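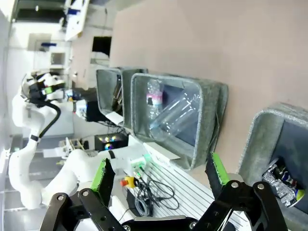
灰色毛毡收纳盒，居中一只内有两个透明塑料瓶

瓶是一类颈部窄于瓶身、用于盛装液体、粉末或颗粒物的容器，通常以塞、盖或其他封闭件封口。瓶可由陶瓷、玻璃、塑料、金属等材料制成，广泛用于饮料、食品、药品、化学试剂、化妆品和日用品的贮存、运输与销售。与罐、坛、桶等容器相比，瓶的口径一般较小，便于控制倾倒流量，也便于减少内容物与空气接触的面积。瓶与罐之间并无严格界限，口径较大的玻璃容器在不同行业中有时称“广口瓶”，有时称“罐”。

名称

汉语中的“瓶”字古作“缾”或“甁”，早期多指汲水用的陶器。《周易》井卦中有“羸其瓶”之语，所指即为汲水器具。唐宋以后，“瓶”的词义逐渐扩大，凡小口、长颈、鼓腹的容器多以瓶相称，并依用途或形制衍生出净瓶、梅瓶、玉壶春瓶、胆瓶等名目。近代玻璃容器大量生产以后，“瓶子”一词在日常语言中多指玻璃瓶或塑料瓶，陶瓷制品则往往需要另加说明，或以“花瓶”“酒瓶”等专名称呼。

在部分方言中，“樽”仍作为量词和名词使用，如粤语称一瓶水为“一樽水”。工业标准和贸易单证中的用语则较为固定，通常以材料加用途的方式命名，例如“玻璃输液瓶”“聚酯饮料瓶”。

历史

早期陶瓶

小口容器的出现与定居生活关系密切。新石器时代的多个文化遗址均出土有小口陶器，仰韶文化的小口尖底瓶是其中较为人熟知的一类。关于尖底瓶的用途，学界先后提出过汲水器、酿酒器和礼器等多种看法，残留物分析的结果支持其中一部分器物曾用于谷物发酵。在地中海地区，双耳陶瓶长期用于葡萄酒和橄榄油的海上运输，瓶身的印记可反映产地、作坊或征税情况，是研究古代贸易的重要材料。

玻璃瓶的兴起

最早的玻璃容器多以砂芯法制作，即在成型的内芯外缠绕或包覆熔融玻璃，冷却后再将内芯剔除。这一方法费时较多，成品体积较小，主要用于盛放香料和油膏。公元前一世纪前后，吹制技术在地中海东岸出现，并在罗马帝国境内迅速传播。吹制法使玻璃瓶的制作时间大为缩短，玻璃容器由此进入普通家庭。

中世纪欧洲的玻璃业曾以林地作坊为主要形式，所产玻璃因原料含铁而多呈绿色。十七世纪，英格兰的玻璃作坊改用煤作燃料，炉温提高，所产瓶壁较厚，强度较好，为起泡葡萄酒的瓶装创造了条件。同一时期，软木塞的使用趋于普遍，葡萄酒瓶的外形也由矮胖的洋葱形逐步向适合横卧存放的圆柱形过渡。

机械化生产

十九世纪以前，玻璃瓶的瓶身虽可借助模具成型，瓶口仍须由工匠单独加工。半自动制瓶设备在十九世纪后期陆续投入使用，二十世纪初又出现全自动制瓶机，瓶口尺寸的一致性显著提高，标准化封盖随之得以推广。王冠盖的普及即与此有关：这种带波纹边缘的金属盖对瓶口尺寸要求较严，手工瓶难以稳定配合。

机械化也改变了劳动力构成。包装史研究者卡梅拉·巴列霍（Carmela Vallejo）在其有关玻璃工业的论述中认为，制瓶业的机械化并非在各地同步完成，药瓶和香水瓶等小批量品种在相当长的时间内仍依赖半手工工序，熟练工人由此分流至专用瓶和装饰瓶生产。

塑料瓶的出现

塑料瓶在第二次世界大战之后开始进入市场。聚乙烯瓶最先用于洗涤剂、化妆品和药品包装，因其可挤压、不易破碎而为消费者接受。二十世纪七十年代，聚对苯二甲酸乙二醇酯（聚酯）瓶用于碳酸饮料包装，凭借重量轻、透明度高、能够承受内压等特点，很快在大容量饮料市场取代了相当一部分玻璃瓶。

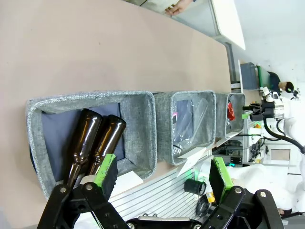
材料

玻璃

瓶用玻璃以钠钙玻璃为主，主要原料为石英砂、纯碱和石灰石，并掺入一定比例的碎玻璃。碎玻璃可降低熔化所需能量，同时减少原料消耗。钠钙玻璃的化学稳定性能够满足多数食品和饮料的要求；用于注射剂或对碱溶出敏感的药品时，则多采用硼硅玻璃，或对瓶的内表面进行处理。

玻璃瓶的颜色由着色剂决定。铁、硫与碳共同作用可得到琥珀色，铬化合物可得到绿色，钴化合物可得到蓝色。琥珀色玻璃对紫外线和短波可见光的阻隔能力较强，常用于啤酒、药品和光敏试剂；绿色玻璃的阻隔能力次之；无色玻璃便于观察内容物的色泽和澄明度，但避光性能较弱，必要时须配合外包装使用。

塑料

常用的瓶用塑料包括聚酯、高密度聚乙烯、低密度聚乙烯和聚丙烯。聚酯透明度高，对二氧化碳有较好的阻隔性，多用于饮用水、碳酸饮料和食用油。高密度聚乙烯通常呈半透明或经着色后不透明，耐化学腐蚀，多用于牛奶、洗涤剂和农药。低密度聚乙烯质地柔软，适合制作挤压瓶和滴瓶。聚丙烯耐热性较好，可用于需要热灌装或蒸汽灭菌的产品。

单一塑料的阻隔性能有限时，可采用多层共挤结构，在内外层之间加入阻隔层，也可在瓶壁表面施加涂层。此类结构有利于延长保质期，但会增加回收分选的难度。

陶瓷与金属

陶瓷瓶目前主要用于白酒、黄酒及部分礼品包装。陶瓷瓶遮光性好，装饰手段丰富，缺点是重量较大，容量一致性不及玻璃瓶，且釉料中的重金属溶出须受到控制。铝瓶和不锈钢瓶多用于饮料、香精、农药以及可重复使用的水瓶。铝瓶内壁一般涂有保护层，以避免酸性内容物与金属直接接触。

结构

瓶一般由瓶口、瓶颈、瓶肩、瓶身和瓶底组成。瓶口是与封闭件配合的部位，其螺纹、卡圈或密封面的尺寸决定了封口是否可靠。瓶颈连接瓶口与瓶肩，其长度和内径影响倾倒时的流速以及空气回流的顺畅程度。

瓶肩是瓶颈向瓶身过渡的部位。葡萄酒瓶常按肩部形状分类，波尔多瓶肩部较高而明显，勃艮第瓶肩线平缓下斜。瓶身用于粘贴标签和持握，饮料瓶的瓶身往往设有凹槽或加强筋，用以提高抗压能力。瓶底的形状因内容物而异：碳酸饮料用聚酯瓶多采用花瓣状瓶底，以分散内压；葡萄酒瓶底部则常有向内的凹陷。关于这一凹陷的成因，有稳定瓶体、增加强度、便于码放等多种解释，各说之间并不完全排斥。

封闭件

软木塞由栓皮栎的树皮加工而成，具有弹性和较低的透气性，传统上用于葡萄酒。由于软木中可能存在引起异味的化合物，部分生产者改用合成塞或金属螺旋盖。王冠盖主要用于啤酒和碳酸饮料。塑料螺旋盖则是当今饮料和日化产品中使用最广的封闭形式，通常带有防盗环，首次开启时断开，以显示包装是否曾被打开。

药品和家用化学品常采用儿童安全盖，须同时下压并旋转，或按住特定部位方可开启。此类瓶盖的设计需要兼顾老年人和手部力量较弱者的使用。设计研究者科乔·阿昌庞（Kojo Acheampong）指出，开启力矩的规定值若仅以实验室健康成年人的数据为依据，往往不能反映实际使用者的情况，家庭环境中的光线、手部湿滑程度和标识的清晰程度均应纳入评价。

生产工艺

玻璃瓶成型

现代玻璃瓶多由行列式制瓶机生产。熔融玻璃经供料机剪切成料滴，落入初型模，先制成具有瓶口的雏形，再转入成型模吹制为最终形状。依初型制作方式的不同，可分为吹—吹法和压—吹法。前者适用于一般小口瓶，后者能够更均匀地分布玻璃，可用于广口瓶以及轻量化小口瓶。成型后的瓶子须经退火，以消除冷却过程中产生的内应力，随后进行表面涂层处理和检验。

塑料瓶成型

塑料瓶的成型方法主要有挤出吹塑、注射吹塑和注射拉伸吹塑。挤出吹塑先挤出管状型坯，再合模充气，适于制作带手柄或形状不规则的瓶。注射吹塑先注射成型出瓶坯，尺寸精度较高，多用于小型药瓶。注射拉伸吹塑在轴向拉伸的同时进行径向吹胀，使分子链发生取向，从而提高强度和阻隔性能，是聚酯饮料瓶的主要生产方法。

瓶坯与吹瓶可在同一设备上完成，也可分两步进行。两步法中，瓶坯在专门工厂集中注射，运至灌装厂后再加热吹制。瓶坯体积远小于成品瓶，运输成本因而降低。

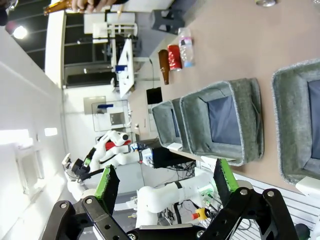

质量检验

检验项目通常包括容量、高度、垂直度、壁厚、瓶口尺寸、密封性和外观缺陷。玻璃瓶另须检验内应力、耐热冲击性和耐内压性，塑料瓶则侧重于跌落强度、顶压强度和溶出物含量。常见的玻璃瓶缺陷有气泡、结石、裂纹和壁厚不均，其中瓶口裂纹对密封和使用安全影响最大，一般列为不可接受的缺陷。

容量的标示方式因行业而异。标称容量指标签所载的内容物体积，满口容量指液体注至瓶口边缘时的体积，后者大于前者，两者之差为顶隙所占的空间。顶隙用于容纳内容物受热膨胀的部分，也为灌装和封口操作留出余地。

规格与用途

饮料和食品

饮料瓶的容量随消费场合而变化。供个人饮用的瓶型便于携带，供家庭饮用的瓶型则以1000毫升和2000毫升较为常见。啤酒瓶和调味品瓶在一些地区仍保留押金回收体系，瓶型趋于统一，以便不同厂家共同使用。食用油和酱油等产品常在瓶口加装内塞，用于控制出油量或防止滴漏。

药品和试剂

药用瓶依剂型分为口服液瓶、注射剂瓶、输液瓶、滴眼剂瓶和固体制剂瓶等。50毫升的小型瓶常用于试剂分装和液体制剂。实验室试剂瓶按瓶口分为细口瓶和广口瓶，前者存放液体，后者存放固体；见光易分解的试剂存放于棕色瓶中。强碱溶液不宜使用带玻璃磨口塞的瓶子，以免瓶塞与瓶口黏结。氢氟酸能够腐蚀玻璃，须存放于适当的塑料瓶中。

日用和陈设

化妆品和香水瓶兼有容器与装饰的功能，外形设计在产品识别中占有重要地位。陈设用瓶在东亚具有悠久传统，宋代瓷瓶与文人插花、焚香的风尚相联系；明清时期，瓶因与“平”同音而被赋予平安的寓意，常见于家具陈设、年画和建筑装饰。

贮存与搬运

空瓶的贮存应保持清洁和干燥，避免瓶口受污染。工业用瓶一般分层码放于托盘上，层间以隔板分开，外覆薄膜。玻璃瓶在搬运中应避免相互撞击，细小的表面擦伤会使强度明显下降，并可能在灌装或加压时引发破裂。塑料瓶对表面擦伤不甚敏感，但长期受热或受压可能变形。

已灌装产品的存放条件取决于内容物。以软木塞封口的葡萄酒多横放，使瓶塞保持湿润；烈酒则宜竖放，以免高浓度乙醇侵蚀瓶塞。家庭和小型工作场所常将空瓶按材料或颜色归置于箱、筐等容器内，待达到一定数量后送交回收。盛装过农药或有毒化学品的瓶子不得用于存放食品和饮料，也不宜与普通包装混放。

回收与环境影响

重复灌装

可重复灌装的玻璃瓶经收集、分选、清洗和检验后返回灌装线。重复灌装的环境效益取决于运输距离、清洗能耗和周转次数。包装工程学者富尔亨西奥·索莱尔（Fulgencio Soler）曾以区域性饮料企业金塔纳（Quintana）的回收瓶为对象进行核算，假定每只瓶周转40次，结果显示运输环节对总能耗的影响大于清洗环节，配送半径的扩大会较快抵消重复使用所节约的能源。该结论以单一企业数据为基础，其适用范围仍有讨论余地。

材料再生

玻璃可反复熔化再生，碎玻璃须按颜色分选并除去陶瓷、金属等杂质。陶瓷碎片的熔点高于玻璃，混入炉内后会在成品中形成结石。聚酯瓶经破碎、清洗和造粒后，可用于制造纤维、片材，或在达到相应卫生要求时重新用于食品包装。瓶盖和标签与瓶身材料不同，多利用密度差异加以分离。

押金制度是提高回收率的手段之一。消费者购买时支付押金，退还空瓶时取回。实行该制度的地区，空瓶流失率一般较低，但需要建立退瓶点、结算和防止重复领取的配套机制。

轻量化

减轻瓶重可以节约原料和运输能耗。玻璃瓶的轻量化依赖壁厚的均匀分布和表面强化，塑料瓶则主要通过缩短瓶口、减小瓶底用料和优化加强结构实现。瓶壁过薄会降低持握时的刚性，部分无气饮料在封口前滴入少量液氮，利用其汽化产生的压力支撑瓶身。

参见

容器
玻璃工业
聚对苯二甲酸乙二醇酯
瓶塞
押金返还制度
花瓶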